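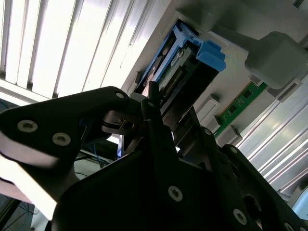

Gripper up at the open computer chassis.

Monday, November 11, 2024

Festival sound notebook, continuing from the back of the last one (which is full, and has tea on it).

A good long day on the Oltine stage plan, and I want to get it down while it's still fresh, as I know I'll be looking for it in March when the bookings people start ringing. The line-up is nearly settled now. Flamero have said yes to the Saturday closing slot, which made everybody in the office very cheerful indeed, and Agudelo are going on just before them. I love both bands, but they could hardly be more different to mix for, and the changeover is where all my worrying is going at the moment.

Flamero's paperwork came through over the weekend. They want two drum kits on risers, a harp (a real one, full size!) and a small choir standing stage left. The choir is lovely on the record, but a choir outdoors next to two drum kits is a headache, and I spent most of the morning moving little paper squares over the stage drawing to see how far apart I could get them. My best version so far has the choir well forward on the left, the harp tucked in beside the singer, and both kits pushed back and turned in a little. The harp will need a pickup as well as a microphone. I tried the sums with a microphone alone and I don't like our chances if there's any wind.

Agudelo are much simpler, bless them: guitars, one kit, keyboards, and a trumpet that wanders about. The trumpet needs a radio microphone and a spare. I have put the spare on the list twice so it doesn't get crossed off.

After lunch I went back over the speaker layout for the Grudska tent. Capacity is down as 700 in the new licence papers and I'd been planning from the old drawing, so the delay speakers at the back were set for a deeper tent than the one we're getting. I've brought them forward by 3 metres and redone the timings. It looks much tidier on paper, and the people by the bar might even be able to hear the words this time. The old drawing is marked OLD in red, please don't use it.

Cable: we own 100 long microphone leads according to the store list, and I'd like them tested before Christmas, not the week before we load the van. Bad ones get tape round both ends and go in the blue crate. I know it's a dull job, but there's a good radio in the store and I'll bring biscuits.

The desk file for the Oltine stage is saved as show 2049, with the choir channels at the far end so they can be dropped out easily for everyone else's set. I haven't done any of the monitor mixes yet. Whoever picks that up, do leave the talkback where it is, my hand goes there without thinking.

Still to do:
Ask Flamero whether the choir want wedges or in-ears.
Find out who tunes the harp, and where it lives between soundcheck and the show.
Send the new tent drawing to the lighting side.
Ring about the risers, and ask if they have the ones with quiet wheels.

I had the Agudelo album on all afternoon and the second side gets better every time. Listen out for the trumpet coming in very low near the end of the slow one, I want that to reach the back of the field.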